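Nokbridge Supper Club, minutes of the summer meeting
29 Jul 2025

Hi all, I took the notes again, so if something you said came out sideways, blame my handwriting (I was also eating). We met at the Nondon Street hall and got going a bit late because the side door was locked and half of us were standing at it while the other half were already inside, wondering where we were!

Minutes from February
Read out, or at least the first page was. One correction: I had written that the spring supper would be "potato themed," and what was agreed was "potluck." Sorry to everyone who brought potatoes. Approved with that change.

Money
We have $219 in the account after paying the hall for the spring. The soup night brought in less than last year, mostly, I think, on account of the ball game being on. There was a longish talk about whether to raise the ticket price. A few people felt that $10 is already a stretch for families, and I have to say I'm with them. Somebody floated a family ticket at $30 and the room liked that a lot better. We voted to keep single tickets at $10 and try the family ticket for the fall supper only, then look at it again.

The hall
The Nondon Street people have asked us to be out by nine from now on. This didn't go down well! The fall supper has always run long, what with the pie auction, and clearing up takes a good while after that. We talked about starting earlier, and that got stuck on people who commute. In the end we agreed to move the auction up so it happens between the main course and dessert, and to ask the hall for a half hour's grace just for that one night. I'm writing the letter. I said I'd have it done this week, so please nag me.

The oven on the left still runs hot. It was reported last fall and again in February, and the hall says it's on the list. Until then, use the one on the right for anything with a crust.

Fall supper menu
This took up most of the evening, as it always does. I came in with a list and left with a completely different list, and I'm fine with that. We're doing two mains, a baked chicken with rice and a squash and bean stew, and the stew will be made without dairy so we don't need a third pot. Bread from the Xiao bakery if they'll give us the same price as before. Salads are potluck, and would people please write what's in theirs on a card, nuts especially.

There was some back and forth about plates. The paper ones folded under the gravy last time and more than one lap suffered. Buying decent compostable ones would eat up a chunk of what's in the account, and the other idea was that everybody brings their own place setting from home.

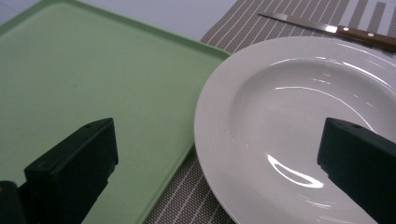
I was doubtful at first, but I've come around to it. People take their own dishes home to wash, the trash is smaller, and the tables end up looking like a big mixed-up family dinner, which I love. We agreed to put "please bring your own plate, fork, knife and cup" on the flyer in large letters, and to keep a box of spares by the door for anyone who forgets (that will be me). If you have old dishes you can part with, drop them at the hall kitchen, top shelf, and stick a label on them so they don't get mixed in with the hall's.

Flyers
Last year we had 1000 printed and there's still a stack of them in my hall closet. We're printing far fewer and leaning on the school newsletter and the board outside the library. The Dronurov print shop will do them if we send the file by the end of next month. I asked if we could please have a different font this time and was outvoted.

The recipe booklet
Still wanted, still not done. We have plenty of cakes and hardly any vegetables. If you've got a good green bean recipe, send it in, and please put real amounts! "Some flour" has come up more than once. We're leaving this open until the fall meeting.

Other things
The big coffee urn has lost its lid. If it went home with you by mistake, just bring it back.

A request was made for music at the supper. Two people offered guitars and one offered an accordion. Left for next time.

The tablecloths need washing before September and I've got them in the trunk of my car.

Next meeting is same place, same time, front door this time. I'll bring the letter from the hall if they've answered by then. We finished up with lemon bars, and the recipe for those has been promised for the booklet.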